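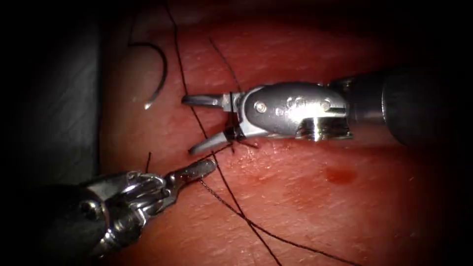
Night Coordinator wanted for the Mokeck Guest House

The Mokeck Guest House is a short walk up the hill from Riltura Hospital, and for a good many years now it has been a place where families can sleep, cook and wash their clothes while someone they love is having surgery or getting over it. We have 20 bedrooms, a big shared kitchen, a laundry room that hums from morning to night, and a back porch that people tend to remember long after they have gone home. Last year we welcomed 1,689 guests, some for a single night and a few for most of the winter.

We are now looking for a night coordinator to join us – someone kind and steady who doesn't mind being awake when the rest of the street is asleep.

You would arrive in the evening, take over from the day staff and look after the front desk until breakfast. Much of the night is quiet. You will answer the phone, let in late arrivals (there is nearly always somebody who has driven for hours and hasn't eaten), find clean towels, and put out the cereal and coffee before you leave. Now and then a guest comes down in their slippers and wants to talk, and we would like you to have time for that too. Medical questions go to the hospital. You won't be asked to give advice of that kind.

No particular schooling is needed. We do ask that you are at least 21, comfortable with a simple booking program, and able to climb stairs with a load of bedding. A second language would be very welcome, and so would some experience in a hotel, a care home or a busy family!

The job is part time, three nights a week, with every other weekend included. We pay an hourly wage with a night supplement, and supper is on us. Parking is free in the Sorensen Street lot. New staff work their first 2 weeks alongside one of our present coordinators, so please don't worry if you have never done anything quite like it.

To apply, send a letter and the names of two people who know you well to Sabine Buschmann, House Manager, by 22 April 2018. The letter needn't be fancy – a page about yourself and why nights would suit you is plenty. You can also leave it at the front desk, where someone will be glad to show you the house.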